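Justificar una falta por cita médica cuando la cita es a media mañana

Publicado en: Familias y escuela > Asistencia y horarios

Oi-ling Chow
Buenas tardes a todos. Perdonen si mi español no es perfecto, llevo pocos años escribiendo en este idioma. Mi hija empezó en octubre la ortodoncia y el dentista solamente nos ofrece horas por la mañana, normalmente a las once. En el colegio me dicen que debo avisar por la aplicación Garkotell, pero en la aplicación solo existen dos opciones: "ausencia de día completo" y "retraso". No existe la opción de salir y volver. La primera vez marqué "ausencia de día completo", y después la tutora me escribió que la niña figuraba como ausente aunque había estado en clase las dos primeras horas y también después del recreo de comedor. La segunda vez no marqué nada y llevé el papel del dentista a la secretaría, y entonces salió como falta sin justificar.
Mis preguntas son: ¿cómo se debe comunicar una salida de este tipo? ¿Y cuentan estas horas para el porcentaje de faltas que sale en el boletín? Tenemos todavía varias citas este curso y no quiero recibir una carta cada vez.
Gracias de antemano.

Rafail Andreadis
En el colegio de mis hijos usamos también Garkotell y tuve el mismo problema el curso pasado. Yo tampoco soy hablante nativo, así que intentaré explicarlo despacio.
La aplicación tiene la salida temporal, pero está escondida. Hay que entrar en el perfil del alumno (no en la pantalla de inicio), después en "Jornada" y después en "Añadir incidencia". Allí se abre un formulario con hora de salida y hora de regreso. Si usted no sabe la hora de regreso, puede dejarla vacía y la secretaría la completa cuando la niña entra otra vez. Es mejor enviarlo con 24 horas de antelación. Si se envía la misma mañana también se acepta, pero el tutor quizás no lo ve antes de pasar lista.
El justificante del dentista se puede adjuntar como foto después de la cita. En nuestro centro dan un plazo de 5 días lectivos. Debe leerse bien el nombre del alumno, la fecha y la hora en que salió de la consulta - esto último lo olvidan muchas clínicas y entonces secretaría lo devuelve. Yo pido siempre la hora en el mostrador antes de marcharme.
Sobre el porcentaje: en nuestro colegio la asistencia se mira por sesión, una por la mañana y una por la tarde. Si la niña está presente cuando pasan lista al principio de la sesión, tiene la sesión como asistida, y la salida queda anotada aparte como cita médica. Pero cada centro tiene su reglamento y el suyo puede contar por horas de clase. Pregunte por escrito, así tiene la respuesta guardada.
Para las dos faltas que ya están mal, no intente borrarlas usted. Una familia no puede cambiar un día cerrado. Hay que escribir a jefatura de estudios con los dos justificantes y pedir la corrección. A mí me tardaron 7 días.
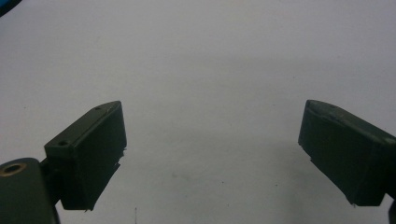 Los dos dedos de la pinza, abiertos.

Latrice Iwasaki
Yo nunca uso la app. Llamo por teléfono a las 8:30 y listo. Cambie de dentista si puede, el nuestro tiene horas por la tarde.

Hsin-yi Chien
Añado una cosa a la respuesta de Rafail, con la que estoy de acuerdo casi en todo. En el colegio Trorkby, donde va mi hijo, no es suficiente el aviso en la aplicación: para los menores de primaria, la persona que recoge tiene que firmar en el libro de salidas y enseñar un documento. Si la recoge un abuelo o una vecina, esa persona debe estar en la lista de autorizados desde antes. Una vez mi suegra esperó en la puerta hasta que yo pude mandar la autorización, y llegamos tarde a la consulta.
Y mire también si ese día hay control o examen. La tutora nos cambia la fecha sin problema cuando se lo decimos con tiempo, después es más difícil.

Oi-ling Chow
Muchas gracias, he encontrado "Añadir incidencia" donde dice Rafail. Para las dos faltas antiguas he escrito ya a jefatura y espero la respuesta.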